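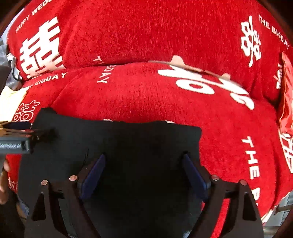 4.2 Collection of demonstrations in furnished rooms

The demonstrations for the soft-object part of our dataset were collected with hand-held grippers, in rooms which we did not arrange for the purpose. Our earlier trials at the Gilstead laboratory used one grey table and one kind of towel, and the policy trained on them failed very often when the background was changed. For this reason we asked the operators to work on sofas, beds and chairs as they found them, and to leave the cushions and covers where they were.

In total we recorded 310 demonstrations over 25 different backgrounds. The operators received a short written instruction and up to 50 minutes of practice. They were told which object is the target, but they were not told from which side to approach it or where to grasp it. Miroslava Paulík checked all recordings by eye and marked the moment of first contact. Recordings in which the target left the view of the camera before this moment were removed and are not included in the number given above.

The camera is mounted on the tool itself, so both fingers are always visible in the lower part of the view and their position in the picture changes only with the opening. We use this property in the alignment step of Section 4.3. It has also a disadvantage: when the fingers are near to a flat dark target, the pads and the target have similar brightness, and the boundary between them is difficult to find. The background in Figure 3 is a typical case. The red plush is printed with large white characters and with English words, and these prints give much stronger edges than the outline of the black fabric object which lies on it.

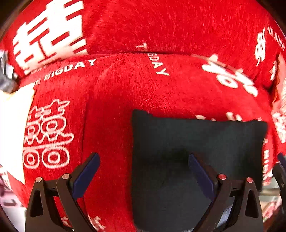
Figure 3. View from the hand-held gripper with open fingers, at a black fabric object on printed red plush. Part of another gripper finger is visible at the right edge.

We observed two effects of such backgrounds. First, the segmentation model which we took over from the Dulton experiments tends to join the target with the shadow in the folds of the cloth. The crease between two cushions is dark and long, and in a single view it can be taken for the border of the target. Second, the printed characters bend with the surface. The same motif appears wide in one place and compressed in another, so the feature matching between views produces wrong pairs. Svetozár Vávra proposed to reject all pairs whose local scale differs by more than a factor of 3, and this simple rule was kept in all later experiments.

We also considered masking the background completely, as in the method of Šindelář. In our tests this made the grasp less stable on soft support, probably because the policy needs some information about how the surface below the target is curved - a cushion gives way under the fingers and a table does not. We therefore keep the background in the input and reduce only its contrast.

Demonstrations in which a second tool enters the view were kept as well, and they carry a separate label. In the present paper they are used for training of the visual encoder only. The action part is trained on the trajectory of the tool that carries the camera, and the coordination of two tools is left to the experiments in the Girkstead rooms, which we describe in Section 6.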